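Wood movement in edge-glued panels
Speaker notes, Mar 27, 2025
Sena Agyeman, Trarside

Slide 1. Title
Give name and shop. Talk runs 48 minutes with questions at the end. Handout has the shrinkage table, so skip the copying.

Slide 2. What moves
Wood takes up and gives off moisture until it balances with the air. Below fiber saturation, it changes size. Movement along the grain is small enough to ignore in furniture. Movement across the grain is what opens joints and cups panels.
Tangential movement is larger than radial. In most hardwoods the ratio falls between 1.5 and 2. Flat-sawn boards therefore change more in width than quarter-sawn boards of the same species.

Slide 3. Working the number
Change in width = width x coefficient x change in moisture content.
Do the example on the board. Panel 547 mm wide, flat-sawn, coefficient 0.0035 per percent, swing of 4 percent. Result is 7.7 mm. Pause. Ask who has left that much room in a frame.
Repeat for 812 mm. Result is 11.4 mm. Same stock, same room, wider panel.

Slide 4. Measuring
Pin meter reads between the pins. Pinless reads an average to a fixed depth. Both need the species correction. Check both faces and a fresh crosscut before glue-up. If the faces differ by more than one percent, sticker the board and wait.
Tumelo Adams keeps the shop log at Rocha and has agreed to share the sheet. Link is in the handout.

Slide 5. Grain orientation in a glue-up
Alternating growth rings spreads the cup into small ripples. Rings all one way gives a single curve, which is easier to hold flat with battens. Either works if the stock is dry and the panel is finished the same on both faces.
Do not mix flat-sawn and quarter-sawn strips at random. They thicken at different rates and the joint lines will show as steps.

Slide 6. Strip panels
Narrow strips limit the cup in each piece. Total movement across the width stays the same if the ring orientation stays the same. This point was missed by several people in the May session, so say it twice.
Color difference between strips is no guide to moisture. Meter them.
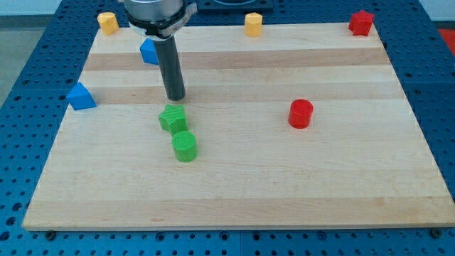
Slide 6: Striped maple cutting board, pale and slightly darker wood.

Slide 7. Fixing panels down
Slotted holes, buttons, or figure-eight plates. Fix at the center and let the edges travel. Slots run across the grain of the panel. Breadboard ends: glue the middle only, elongate the outer peg holes in the tenon.

Slide 8. Finish
Film finishes slow the exchange. They do not stop it. Coat both faces and the end grain.

Slide 9. Questions
Likely ones: plywood cores, kiln schedules, heated floors. Send kiln questions to Lenka Doležal, who has the next slot.
Leave the table from slide 3 on screen.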